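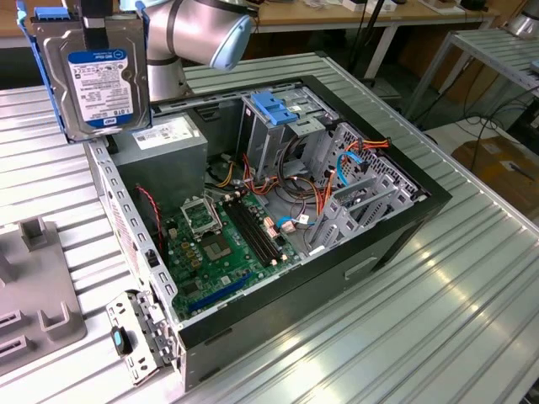 You'd be better off leaving the caddy out of it, wrote a reader going by stultside_attic, before the thread had properly got going. The drive matters and the blue plastic doesn't.

Old 1 TB drive, bay with a blue clip - worth keeping?

Posted by pellmell in Desktops and Parts

I'm putting an older tower back into some kind of order. No memory in it at the moment and no processor in the socket, so I'm a long way from turning it on. The drive is a 3.5-inch, 1.0TB, sitting in a blue caddy with rails down both sides. A shop near me, Fesari, told me that any drive more than 6 years old is "finished" and that I should buy a new one from them. They also said the caddy would only fit "matched" drives. I don't believe either claim, but I've been wrong before. What I'd like to know is whether the drive is worth putting back, and whether it matters that I do it now, before the processor and memory go in. The board is still in the case and I'd like to leave it there.

2 replies

Posted by rieger_road

I'd be suspicious of anybody who gives you an age and a price in the same breath. Drives don't read the calendar. I've pulled one out of a machine at Skekdale that had been running day and night for longer than that and it was fine, and I've had a new one go bad in 4 weeks. What you want is the drive's own record of itself, the SMART data. Hook it up to a working computer with a cheap USB adapter (one with its own power plug, as a 3.5-inch drive needs more than the USB port gives) and run any free program that reads it. Look at reallocated sectors and pending sectors. If both are zero, I'd use it for things you have copies of. If pending is above zero and climbing, stop there. My worst one said 370 reallocated and I still know a man who would have sold it to me.

Even a clean report doesn't promise much. Drives die with clean reports all the time, so I wouldn't put the only copy of anything on it.

As for "matched" drives, no. The screw holes on the sides of 3.5-inch drives are close to standard. Some of the very large newer ones leave out the middle pair, and a caddy that depends on those pins will sit loose. At 1 TB I wouldn't expect that to come up. The caddy has to match the case, though, so don't throw yours away thinking you can pick up another one anywhere.

On the order: I would leave the drive until last. Processor first, then cooler, then memory, with the power cord out of the wall. A 3.5-inch drive is a lump of metal and you don't want to be swinging it over an open socket. If you've got the frame on that socket standing up, either fit the processor or close it with a cover on. Dust and stray cable ends do more harm there than age ever did to a drive.

Also tie the power cables back before you start. They always end up across the one part you need to get at.

Posted by moth_and_bolt

Just get an SSD. Not worth the trouble. I changed mine over in nearly 6 minutes and never looked back.

Comment from pellmell

Six minutes including copying everything across? I doubt it. But I may get a small one for the system and keep the old drive for storage, if it passes. Ordered the adapter. The drive can stay out until the processor is in.

Comment from rieger_road

Fine plan. Check that your board can start from the SSD before you pay for it, and use a spare SATA port. Old cables are worth swapping too if the plug feels loose. They cost next to nothing and get blamed far less than they should.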